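4. Colocação em serviço da motobomba portátil Ulton 873

Esta secção destina-se às equipas de primeira intervenção que recebem a motobomba já montada no chassis. Para a instalação em viatura, consulte o manual do kit Lelley. As instruções aplicam-se às unidades com quadro de comando Herrera; nas versões anteriores a posição do manómetro é diferente.

4.1 Antes do primeiro arranque

1. Coloque a motobomba em terreno firme e nivelado, o mais perto possível do ponto de água. A altura de aspiração não deve ultrapassar os 6 m.

2. Verifique o nível do óleo com o motor parado. A unidade sai de fábrica sem óleo.

3. Encha o depósito com gasolina sem chumbo até à marca. O depósito leva 13 litros.

CUIDADO: Não reabasteça com o motor em funcionamento nem a menos de 3 m de uma linha de fogo ativa. Limpe de imediato o combustível derramado.

4. Confirme que as juntas dos acoplamentos estão no lugar e sem cortes. Passe os dedos por toda a volta da junta -- uma fissura pequena basta para a bomba não ferrar.

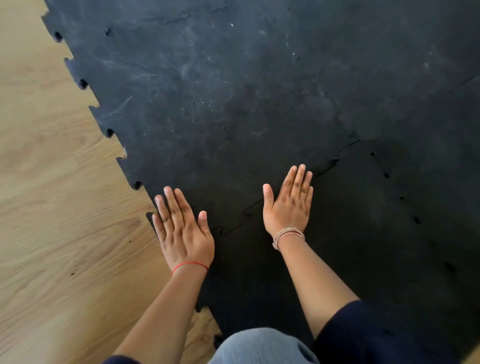 5. Ligue o mangote de aspiração e aperte com a chave fornecida. Monte sempre o ralo na extremidade e mantenha-o a pelo menos 30 cm do fundo, para não aspirar areia ou lodo.

6. Ligue a mangueira de descarga e feche a válvula de saída.

NOTA: Em tanques de lona, prenda o mangote ao aro com a corda incluída no saco de acessórios (ref. Elico 446).

4.2 Arranque e ferra

1. Abra a torneira do combustível e feche o ar.

2. Puxe o cabo de arranque até sentir resistência e depois com força. Acompanhe o cabo no regresso.

3. Abra o ar gradualmente e deixe o motor aquecer ao ralenti durante 2 minutos.

4. Acione a bomba de ferra até sair água pelo tubo de purga. A operação demora uns 13 segundos com o mangote de série. Se não houver água ao fim de 30 segundos, pare e reveja os acoplamentos.
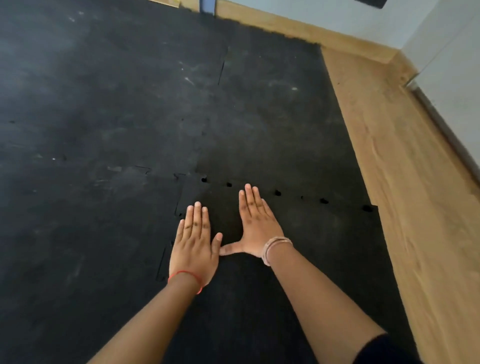 5. Abra devagar a válvula de saída e avise o operador da agulheta. Só depois acelere até à pressão pretendida.

CUIDADO: Não deixe a bomba trabalhar a seco. O empanque mecânico pode ficar danificado em pouco tempo e a avaria não está coberta pela garantia.

4.3 Paragem

1. Reduza para o ralenti e feche a válvula de saída.

2. Desligue o motor no interruptor e feche a torneira do combustível.

3. Abra o dreno do corpo da bomba e deixe escoar toda a água. Se trabalhou com água salgada ou suja, faça antes circular água limpa durante 5 minutos.

4. Registe as horas de funcionamento na folha de manutenção (secção 7).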